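From: Chepkoech Nyanda
Date: 10 July 2025
Subject: Re: [office-fitout] Foam blocks for the quiet corner

Elvia, all,

I have read the proposal twice and I'm still not sold. Before we order anything, please look at these three with the price list next to you.
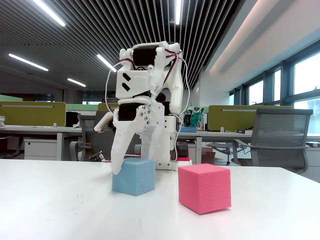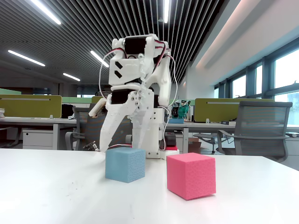
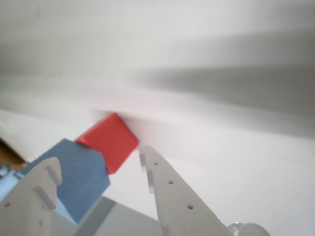 Elvia Zamudio wrote:

> The foam cubes from Zirnia would cost us 1000 for the full set, and
> Rosteck came in at almost double that. I think Zirnia is the obvious
> choice. They are light, they are soft if somebody drops one, they
> come in cheerful colors, and the supplier says they wipe clean. I'd
> like to put them out on the white tables by the windows so people
> have something to pick up and turn over in their hands during long
> calls. Maxine thinks they will also help with noise.
>
> If there are no objections I will order the set of 51.

Well, I have a few objections.

First, "wipe clean." Foam with an open, speckled surface like that is full of little pits, and whatever is on people's fingers goes into the pits. Wiping takes care of the top of it. Has anybody asked Zirnia what they mean by the phrase? A damp cloth is one thing. If it means a spray and a drying rack, then somebody has to do that every week, and the proposal doesn't say who.

Second, the noise. I like Maxine, but I can't follow her here. A few small cubes on a table will do nothing for sound in an open office with hard tabletops and tall windows. If noise is the problem, then let's price something for noise. Thaddeus had a quote from Stosen in January for wall panels, 2000 fitted, and we dropped it as too expensive. Half of that on cubes doesn't look like a saving to me if the complaint is still there afterward.

Third, the color. The list says "sky" and "rose." I would call the second one pink in one light and plain red in another, and the blue goes from pale to something close to slate depending on where you stand. That may not bother anyone. But Beatrice wanted them to match the chair covers from Peñalver, and I don't see how you match a chair cover to a color that won't sit still. Get a loose sample of each and hold it against the fabric by the window and then again at the back of the room, under the tubes.

Fourth, and this is my real question – why 51? It's an odd number to need. My guess is that it's the size of the box they sell and we are being asked to want it. We have 4 tables by the windows. Two cubes on each would be plenty, and we could see in a month whether anyone touches them. My own bet is that they'll be in a drawer by then, or under the short leg of something.

I'd also like to hear how they hold their edges. Sharp corners on foam look nice on the first day. The ones my kids had went round and crumbly, and I was picking blue bits out of the carpet for longer than they were toys. White tables show every speck as it is.

So what I'd ask is this. Elvia, could you get a small number from Zirnia, eight or whatever they will part with, and a straight answer on the cleaning? Thaddeus, do you still have the Stosen quote, and is the price still good? If both of those come back fine I will stop grumbling and vote yes. I don't hate the cubes. I just haven't read one reason for the big box that I'd repeat to the person who signs for it.

And please, whatever we buy, let's not have them on the table nearest the door. That's where the mail goes.

Chepkoech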